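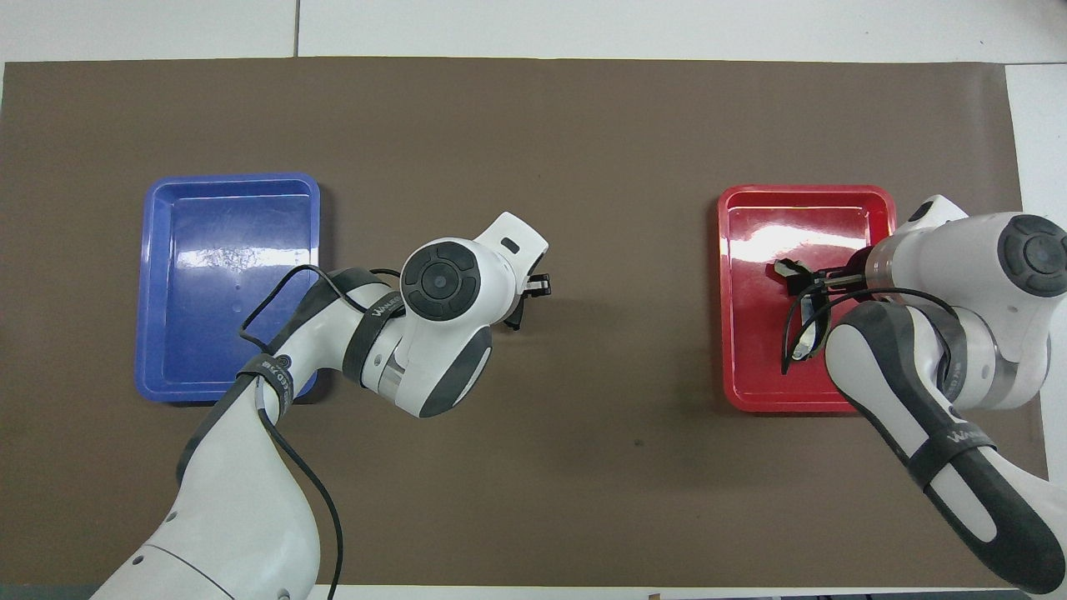 Desk mats under sorting trays, worth it or not?

pinecone_annie
8/17/22
So I finally quit dumping everything straight on the tabletop. Got a big brown mat, put one blue tray on the left and one red tray on the right, and my bead sorting is so much nicer now (and quieter!!). My question is about glare. Glossy trays under a ceiling light drive me nuts, I lose the clear beads completely. Does anybody line theirs?

olex_fan
Felt. Cut it a hair small so it drops in flat. I did mine from a Van Loon remnant and it's held up fine.

Ignacio Salinas
Gotta disagree on felt. Seed beads sink into it and then you're picking fuzz out of the holes. I'd move the lamp before I'd line anything. Mine sits off to the side, low, and I can see every bead.

olex_fan
Depends on the felt. The stiff kind doesn't shed.

Ignacio Salinas
Mine was the stiff kind.

mudroom_mike
Why two colors though? I have 4 trays and they're all white, and I just go by where they sit. Colored trays throw off how you see the beads. Put an amber bead on red and tell me what color it is.

pinecone_annie
Ha, okay, fair. Blue is for what I've sorted and red is for what I haven't, that's as deep as it goes. If they matched I'd mix them up in a week. I did 237 beads last night and only had to redo one little pile, so I'm calling that a win.

mudroom_mike
Tape a label on it. But sure, if it works for you.

tessa_k
I'm with Annie on the colors. And yes to the mat! I skipped it for years and my trays slid all over the place whenever I bumped the table. Got mine at the Wodbridge swap in August and wish I'd done it sooner. Just get one with some weight to it, the thin ones curl at the corners.

Ignacio Salinas
Agree on the mat. Still no on the felt.

pinecone_annie
Going to try the lamp thing tonight before I cut anything up. Olex_fan, how thick was your felt, in case that doesn't work?

olex_fan
Thinnest they had. I'll measure when I get home.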